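# Stavcombe open day, 2020-08-31

Stavcombe opens its doors to the public once a year, and this time there were 78 of us on the list, let in by the side gate in small parties and issued with a lanyard each. Mine said VISITOR in letters big enough to be seen from the car park. Our guide was Yichen Qian, who walked quickly and backwards and hit nothing.

The first stop was the Tramel room, where they work on clearing up after drinks. I have been working on this at home for years with a husband and two teenagers and have nothing to show for it, so I got near the front. The table is dark reddish-brown marble with white veins, a good deal smarter than anything in my kitchen, and the walls have a grey leafy paper that my sister had in her hall until December. The bin is a plain white one with a pale green bag folded over the rim. Somebody folds that bag properly. I noticed, and felt judged. 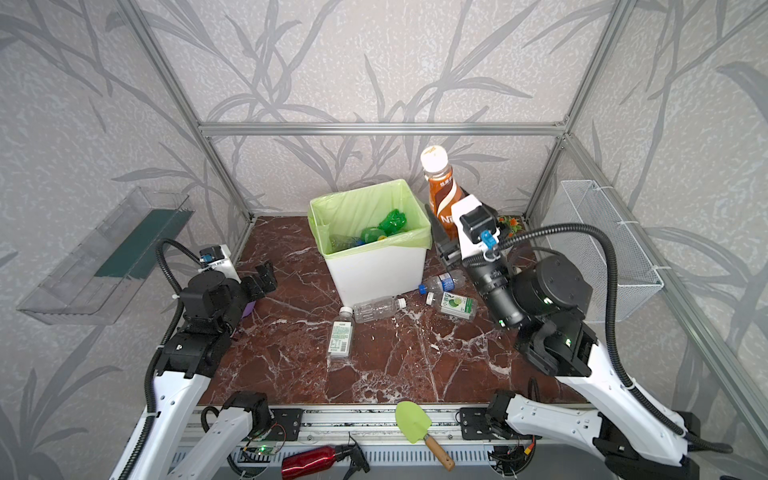
Yichen Qian took questions for nine minutes, most of them from a man in a cagoule who wanted to know whether caps should go in with bottles. At Stavcombe they'll take them on or off. At my council they have changed their minds twice and sent a leaflet each time. Someone else asked who drinks all the tea. The staff do, apparently, and they are encouraged to bring their empties in from home as well, a perk I had not come across before.

There was some debate in our party about crushing. I am a crusher. The cagoule was not, and said a bottle with its shape left in it was easier to pick up, to which I said that you then need a bin the size of a wardrobe.
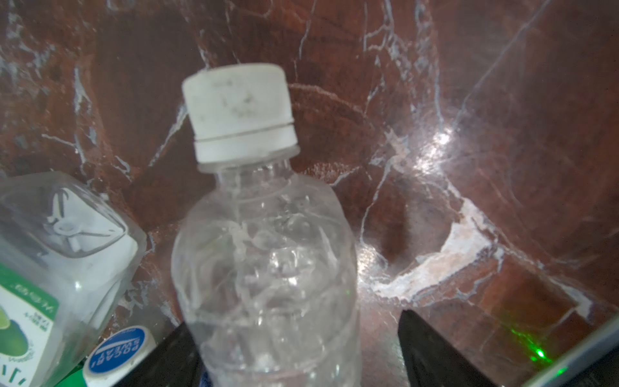

A clear bottle, I learned, is harder to spot than a coloured one, especially once it's been squashed, because you mostly see whatever is behind it. This explains my son's bedroom. Labels help, if they've stayed on.

After that we were taken along to the Kereama wing, which is offices, and shown a whiteboard. The Wureck hall was shut for painting, so we looked at the door. Tea was at the end, in paper cups, with more than two kinds of biscuit. Parking is free but the gate sticks, and you should bring a coat for the corridor.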